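Search this site Go

Home Organizing 1: Handouts
Print this page | E-mail this page
Shares 30 | Comments 3

Natdale Community Classes
Home Organizing 1, Unit 3: Folding on the Bed

Hi again, everybody! These are my notes from the folding class, typed up because a lot of you were trying to fold and write at the same time and it wasn't going well. If you missed it, you can pretty much do the whole unit from this page. You need a bed, a pile of clean pants and half an evening.

First, why I like the bed. I know some of you have those gorgeous folding tables (the Boyer one came up again, and yes, I want one too), but a bed gives you room to lay a long pair of pants out full length, with space next to it for the next pair. It's also about the right height if you sit on the edge, although I stand. Make the bed first! Pull the spread up over everything, pillows out of the way, and smooth it with your forearm. Ten seconds. If you fold on a heap of blankets your pants will slide into the dip and you'll be chasing the legs all night.

Then go one garment at a time. I work with two pairs out, one lying flat and one in hand, and that's my limit. More than that and I start stacking unfolded things on folded things.

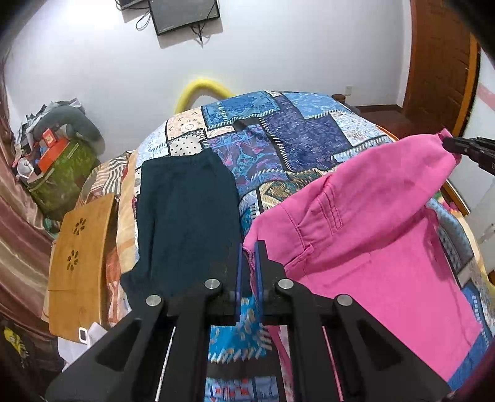 Now the fold itself, which I call the Wingate because I learned it when I lived on Wingate Street (it probably has a real name, so write in if you know it).

Step 1. Pick the pants up by the waistband, one hand at each side, and give them one good snap.

Step 2. Lay them down face up and square the waistband. Drawstring and gathered waists never lie truly flat, so don't fight them. Get the outside edges straight and let the middle be puffy.

Step 3. Bring one leg over on top of the other. Side seam to side seam. On pants with topstitching this is easy, you just follow the stitching with your finger.

Step 4. There's a little triangle that sticks out at the seat. Tuck it in. This is the step everyone skips and then they ask me why their stack leans!

Step 5. Hem up to just short of the waistband, then fold in half again, or in thirds for a drawer. Press the air out with your palm.

A few of you asked about color. I sort by who wears it first and by color second, and I only bother with color if it's going on an open shelf. Brights do look cheerful on the end of a row, though. I fold dark things near a lamp in the evening, otherwise I miss lint until I'm out the door wearing it.

Side note on bedspreads. A busy print is lovely to live with but it can swallow a small dark sock whole, so do your socks someplace plain. Pants are big enough that it doesn't matter.

OK, part two: the corner. You know the one. Mine is next to the closet, and at one point it held a sewing machine, two winter coats and a box from Floltano I hadn't opened since November. Corners fill up because they're out of the walking path, and soft things are the worst for it. Clothes go on a bag, a pillow goes on the clothes, and after a while the bag at the bottom has dropped out of your life completely.

What I'd like you to do is work from the top down and not pull anything out from the middle. Take the top thing, decide, put it where it goes, come back. Clothes go to the bed for folding, pillows and cushions go to the head of the bed or a closet shelf, and the bag at the bottom gets opened and looked into, even if you're sure you know what's in it. Do the corner after the folding and before you put the folded stacks away, so it's one trip to the dresser.

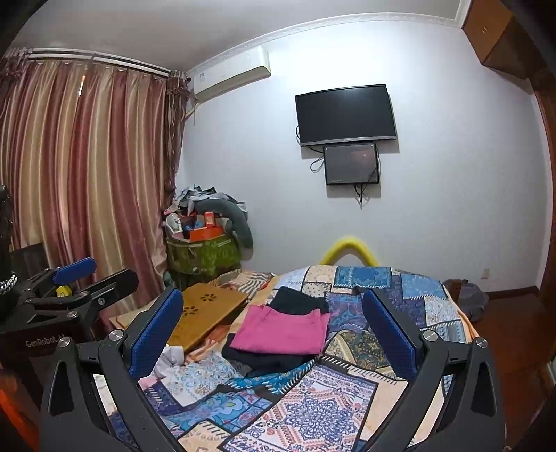 Unit 3, corner work: clothes piled on a green patterned bag, beside the curtains.

If you've got long curtains, check behind and under them while you're over there. Fabric on the floor gets caught in the hem and you can go months without seeing it. And lift the curtain clear of the pile before you start pulling, please, I've brought a rod down on my own head doing this.

Cords: we ran out of time. Short version, leave anything plugged in alone until you can see both ends of it. We'll do cords properly in Unit 4.

Homework
- Five pairs of pants, Wingate fold, stacked. See if the stack stands up by itself.
- One corner, top down. Set a timer for 30 minutes and stop when it rings, even if you're on a roll.
- Write down the thing you found that you'd forgotten you owned. We'll read them out next time (mine was a single ski glove).

Bring a pillowcase to the next class, any size, and a fitted sheet if you're feeling brave.

Print this page | E-mail this page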